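工单：纸箱封口开胶、海绵垫尺寸不符
提交人：Nest Gough
处理人：Tudur Mostyn
部门：Lawal 包装间
状态：已关闭
优先级：中

问题描述（Nest Gough）
Uludo 那批小件寄到 Grorkach 之后，对方反馈有箱子底部封口翘起，胶带一侧整条脱开，里面的东西没掉出来，但箱底已经往外鼓。同一批里还有人说打开以后内件会晃。我这边留样的箱子也看了，封口处用指甲一挑就能起边。请帮忙查一下是胶带的问题还是纸板的问题，后面还有订单要发，最好8月里能有结论。

补充：这批一共 2,304 箱，其中 2,010 箱已经发走，剩下的先压着没动。

处理记录

记录一（Tudur）
收到。先问几个情况：
胶带是不是换过牌子？纸板是哪一批？封箱的时候有没有折痕压平这一步？

记录二（Nest）
胶带是 Zestard 的透明封箱带，一直用这个，没换过。纸板是上个月新到的，平放着叠起来存的。压平这一步我问了，有人做有人不做，没有统一要求。

记录三（Tudur）
留样箱拆了3个。胶带揭下来以后，背面带着一层很细的纸屑，胶还在，手摸有黏性。用同一卷胶带贴在旧批次的纸板上，按实以后揭不动，硬揭会把面纸撕起来。所以胶带本身先排除。

新批次纸板表面纸粉偏多，用干布擦一下，布上就有一层浅棕色的粉。擦过再贴，情况好很多，但还是比旧批次差一点。

记录四（Tudur）
又试了折痕。新纸板比旧的硬，底部摇盖折下去以后会自己往回弹，中缝合不严。胶带横跨在上面，两边一直受力，放一晚就从一端开始翘。把纸板先平放在桌上，用手掌沿折线压一遍再成型，中缝就能合上。

做了两组，每组10个箱子，放同样重量的内件，底朝下放一晚：
一组不擦不压，直接封，有4个起边。
一组擦过、压过再封，没有起边。

记录五（Nest）
明白了。内件晃动是另外一回事还是同一个原因？

记录六（Tudur）
另外一回事。箱子内部尺寸没变，海绵也没变，是放的方向不对。海绵是长方形的，应该长边顺着箱子长边放，贴着侧壁塞到底。我从压着没发的箱子里抽查，有的是横着放的，两头卡住、中间拱起来，上面看着是满的，下面是空的，一晃就松。重新顺着放以后，内件不动了。

记录七（Nest）
那压着的这些要不要全部重做？

记录八（Tudur）
要。按下面的顺序来，人手够的话不用太久：
1. 桌面清空，纸板从左边那摞上取，一次拿一张。
2. 干布擦一遍要贴胶带的位置。
3. 平放，手掌压折线。
4. 成型，封底，胶带从中缝一端拉到另一端，两头各折下去一段，用手抹平。
5. 海绵顺长边放，手指把两端按到位。
6. 放内件，合盖，封口。
7. 封好的箱子往里靠墙放，不要压在没成型的纸板上。

已经封过的箱子，旧胶带不要揭，揭了会带起面纸。直接在上面加一道，宽度盖过旧胶带即可。海绵横着放的要开盖重放。

记录九（Nest）
第4步，胶带两头折下去多长算够？有人问。

记录十（Tudur）
一个手掌的宽度。短了拐角处容易先翘。

另外胶带卷用完一段以后把头折一下，别直接贴回去，下次找头会撕成细条，贴出去就是半幅宽。留样里有一个箱子就是这样。

记录十一（Nest）
压着的全部按这个做完了，抽了几箱放过夜，没有起边，摇也没有声音。已经发走的那部分，Grorkach 那边同意收货时自己补一道胶带，有问题的再单独报。

纸板的事我跟供货的说了，对方答应下一批出库前先除粉。到货以后我会先拿一张擦擦看。

记录十二（Tudur）
好。新纸板到了先试贴，没问题再用。步骤单已经贴在包装间。工单关闭。

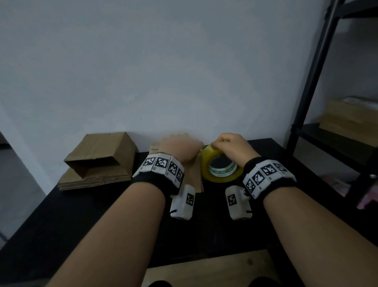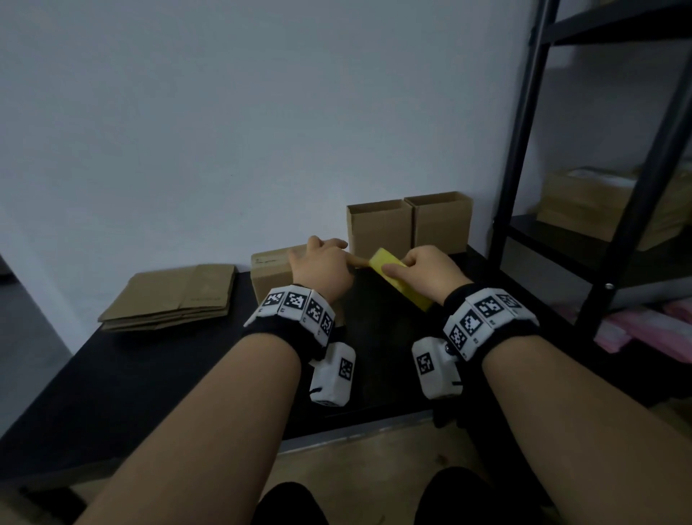

附件：包装间操作台。第一张为纸板和胶带，第二张为海绵和纸箱。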